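Is the Brullska tidy-up package worth leasing? Final project report
Selina Ortner and Siamak Azimi, applied technology, second year

1. What we were asked to find out

Our department has been offered a one-year lease on the Brullska package: two arms with grippers, the control software, and a set of "ready-to-run household skills." The sales sheet says a class can have it clearing a table on the first afternoon. Our instructor wanted to know if that was true before anyone signed. We had one month and no special training, so we think we were the right customers for the claim.

We went in doubtful. Siamak had used an older two-arm kit at a summer job and spent most of it restarting things.

2. The setup

The package does not come with objects to handle. The manual says to use "typical items," so we used a soda can, a small two-drawer cabinet, a tray, a tall box and a few other things we could get quickly. We kept the same gray tabletop throughout.

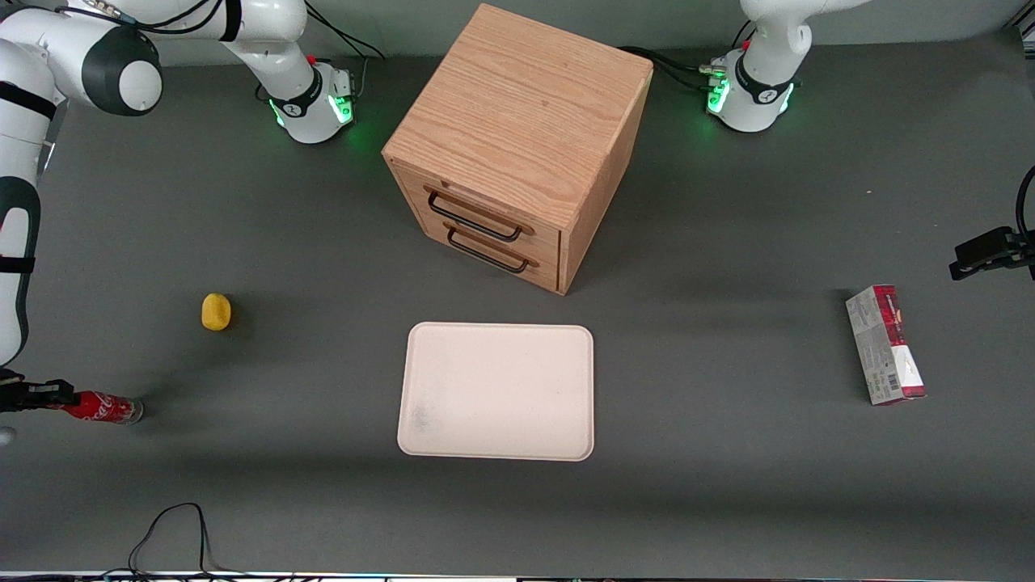

TULLPORT, April

Setup took us two afternoons, so the first-afternoon claim was already gone. Most of the lost time went into calibration. The software asks you to confirm each step but does not tell you if the step went well, and we confirmed a bad one twice.

Once it was running, we gave it 200 pick attempts over the rest of the month, split across the items. We wrote down every attempt, including the ones where the arm stopped before reaching anything. The sales sheet does not say if stops like that are counted in its own success rate. We asked the Tokovgate sales office and got a copy of the sales sheet back.

3. What went wrong and what didn't

The can was the best item. Lying on its side it gave the software very little trouble, and we have no complaint there.

The drawers were mixed. The software found the bar handles quickly, but opening a drawer and opening it without dragging the cabinet along are two separate skills, and only the first one seems to be included.

Tall boxes were the worst. A box standing on its narrow end has to be approached straight, with the fingers open wide enough and low enough, or it gets pushed over. We logged 17 tip-overs. In 14 of them the software reported a completed pick.
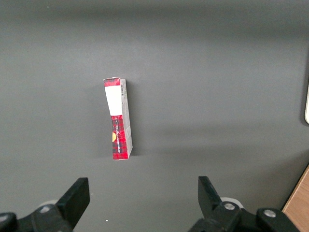
That second number bothers us more than the first. A student can see a box fall and set it up again. A program that thinks it succeeded goes on to the next step with nothing in the gripper, and anybody grading from the log would give it full marks. We would have done the same if we had not been keeping our own notes by hand.

We tried slowing the approach to half speed. It may have helped, but we changed the lighting the same day, so we can't separate the two. That was our mistake and we ran out of time to redo it.

4. Cost

The quote we were shown was $3244 for the year, with support billed separately after the first month. We could not find out what a support call costs. The skills are also tied to the lease, so anything a class builds on top of them stops working when the lease ends. This is on the last page of the agreement and we missed it on our first reading.

5. Recommendation

We would not sign for a full year. The arms themselves seemed solid and we had no hardware faults. Our problem is with the skills software, and that is the part the price is supposed to be paying for.

If the department still wants it, we suggest asking for three things in writing: how success is measured, what support costs, and whether our own programs can be kept. A one-term trial would be fairer than a year.

6. Limits of this report

Two people did all the testing and both of us expected problems, which could have made us strict. We used one table in one room. We never tested soft items properly, and the section of the manual on using both arms together was left out of our plan completely.

Our full attempt log is in the shared folder, with Selina's notes in the last column.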